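News > Media Releases > Products

Sekwood releases Clorkora low-odour timber finish for commercial interiors

May 8, 2025 - Sekwood today announced the commercial release of Clorkora, a water-borne, two-component polyurethane finish for interior timber floors, stair treads and wall linings. The product replaces the company's solvent-based Hetero coating, which will be withdrawn from the trade catalogue in November.

Clorkora is supplied as a base and a hardener, combined on site at the ratio printed on the container. Once mixed, the working life is 90 minutes at normal room temperature. Material remaining after that period should be discarded, even where it still appears fluid, as film hardness and adhesion can no longer be assured.

"Contractors asked for a finish that could be applied in occupied buildings without relocating staff for the week," said Pascal Buschmann, technical manager at Sekwood. "The solvent content was the main obstacle. We changed the resin first and then spent most of the development period recovering the abrasion resistance we had with Hetero."

Application

The finish is applied by roller or brush to timber sanded and vacuumed in accordance with the data sheet. Two coats are specified for wall linings and three for floors and treads. A light abrasion between coats is required where the recoat interval has been exceeded. Relative humidity at the time of application must not exceed 75 per cent.

Clorkora is compatible with spotted gum, blackbutt, Tasmanian oak and most plantation pines. Oily species should be wiped down with the recommended cleaner and a test patch completed before work proceeds. The finish is not suitable for exterior decking, or over wax and silicone polishes.

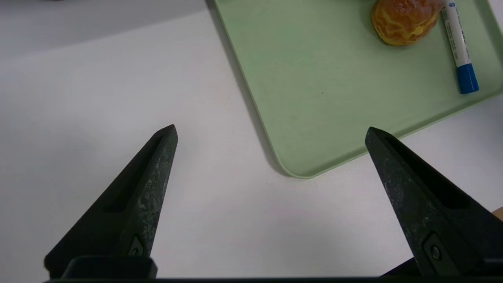
Trial at the Siddiqui building

Before release, Clorkora was applied to 1325 square metres of flooring at the Siddiqui building, a former wool store converted to offices and teaching rooms. Work was carried out floor by floor while the remaining levels stayed in use. The existing boards had been coated several times and were sanded back to bare timber before the first coat.

Ute Wiegand, project architect for the conversion, said colour was the principal concern. "The old boards had darkened unevenly, and the client did not want an orange cast over the top of that - the satin sample was the closest to untreated timber, so we specified it throughout." Stair treads at the main entry were finished in the slip-resistant grade.

Maintenance

Floors should be dry-mopped and periodically cleaned with a neutral detergent. Steam mops and ammonia-based products should be avoided. Worn areas may be abraded and recoated locally, provided the film has not worn through to the timber.

Availability

Clorkora is available through Sekwood trade distributors in matt, satin and slip-resistant grades. Existing Hetero orders will be honoured while stock remains. Safety data sheets, colour samples and the application guide can be requested from the Sekwood technical desk.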